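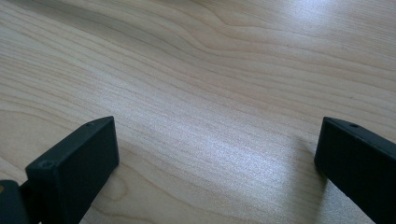
Kotow joinery course, second term
25/04/2021

We are glad to tell you that the evening joinery course in Holley will open again in May. Last term we had to stop after four lessons, and many of you wrote to ask if the money is lost. It is not lost. Everybody who paid for the full course keeps the place and comes back to lesson five.

For new people we have a second group, which begins from zero. You don't need your own tools in the first month. Later it is good to have one sharp chisel and a small square, and we can tell you where to buy them for a fair price. The course costs 146 dollars for 21 hours, and the wood is included.

There is one change in the program. Before, we started with the dovetail joint, and for many it was too hard - some went home with a very sad box. Now we begin with reading the grain. You learn in which direction to plane and how to choose two boards which look well together. Only after this we cut the first joint, a simple lap.

The workshop has moved also. We are now in the old Perkel building, on the ground floor, with the entrance from the yard. Parking is free after six in the evening. Please do not use the places of the bakery, they have asked us already two times.

Our collection for the new dust extractor stands at 2,682 dollars. We still need up to 1,000 dollars more, and then we can order it from Kleinschmidt, who will also do the installation. Thank you to all who gave something.

To sign up, answer to this newsletter and write which group you want. If you have an allergy to wood dust, please write it too - we can lend you a better mask.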